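**Gornton keeps its buttons**

Gornton town council has voted to carry on paying for its text-message bus line, three months after announcing that everybody had moved to the app. The line took 2441 messages in January. The app, which cost rather more, was opened 200 times, several of them by the council. 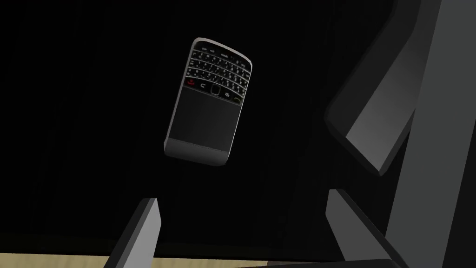
*Page last changed: January, 4.15 pm*

Under the scheme, passengers text a stop number and get back the time of the next bus, or at any rate the time it was meant to come. It was due to close in spring, with the savings going towards a new logo.

Bronwyn Costigan, who speaks for the Elidora Road bus users, welcomed the vote. "I have a phone with keys on it and I can work it in gloves," she said. "The app wanted to know my interests."

Councillor Belmiro Torres, who had backed the closure, said he had always been open to both. Keeping the line will cost £3410 a year. The logo has been put off.

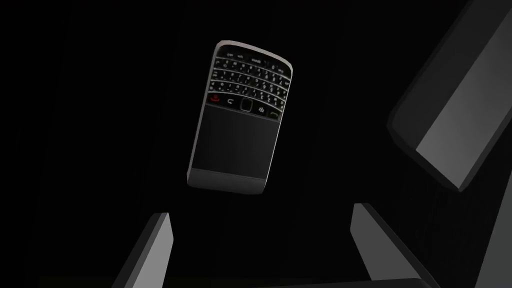

*A phone with a full keyboard, keys uppermost.*

The number 9 was running late as we went to press. The text line said it had left.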